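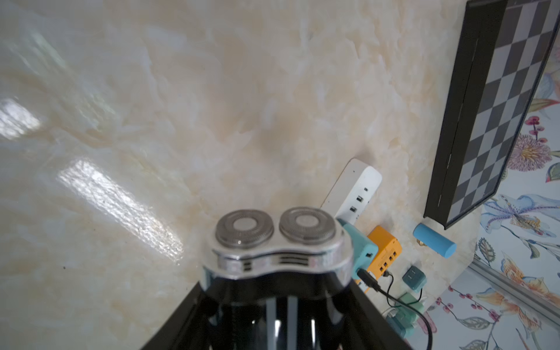
Dropped it again

Posted 2020-05-08

The new grip software was supposed to end the drops. Renetti's release notes said so in April, and I installed it with my usual level of faith. We ran 30 lifts at Lirthorpe with the electric shaver and lost 10 of them. The old version was no better, but at least it didn't come with a press release.

What bothers me is the log. All 30 lifts are marked as successful, including the ones where the shaver ended up on its side. As far as I can tell the software checks that the fingers stopped before they were fully closed, calls that a grip and never checks again. A polished chrome band over a black body is a slippery sort of shape, and a slow slide doesn't seem to register at all.

I wrote to support and was told to raise the closing force. I did, to 52 on their scale, whatever that scale measures. Fewer drops, but now I don't want my hand anywhere near it, and the stop button still takes longer than I'd like to let go.

Bredow's page quotes 400 lifts without a fault using the same release. I'd like to know who was watching, or whether they just read the log. I've gone back to the old version for now and the stop button gets looked at before anything else.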